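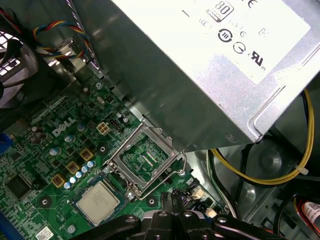 Parents who come in worried about a child's hearing should leave with an answer the same day, Hauwa Ugwu told health workers at the opening of the Pitier Child Hearing Program, and too many of them now wait until the child is already behind in school.

The program, run by the Kaushik Health Foundation, offers free hearing checks to children between six months and nine years old. It began as a pilot in January at two primary health centers and will now operate at five.

During the pilot, staff checked 1,138 children. Of these, 95 did not pass the first check and were asked to come back for a second one. After the second check, 46 were referred to an ear, nose and throat clinic for a full examination. The others had wax or fluid in the ear and were treated at the health center or given a date for review.

Dr. Amarachi Etim, who leads the program, said repeated ear infections are a common cause of hearing trouble in young children and can often be treated if they are found early.

"A child who does not turn when called may not be stubborn," she said. "We ask parents to watch for ear discharge, for a child who sits very close to the television, and for speech that is slow to come. Any of these is enough reason to visit us."

She also advised parents not to put oil, herbs or cotton buds into a child's ears - a habit staff met often during the pilot.

Each check takes under ten minutes and does not hurt. Babies are tested with a small soft probe placed at the opening of the ear, while older children wear headphones and raise a hand when they hear a tone. Parents stay in the room. Results are written on the child's health card.

The foundation plans to reach 2,000 more children by the end of the year. Nurses at the three new centers have finished a two-week training course led by audiologist Ryota Sekiguchi, and a second course will be held for teachers who want to learn the early signs.

Osaze Jibrin, the foundation's director, said hearing aids will be provided at no cost to children who need them, with follow-up visits every three months. "Fitting the aid is the start of the work," he said. "The child grows and the ear mold has to be changed."

Checks are held in the mornings and no appointment is needed. Parents should bring the child's health card if they have one. A child with a fever or a heavy cold should come after recovering, as a blocked nose can affect the result.

Media contact: Chidubem Adeleke, Kaushik Health Foundation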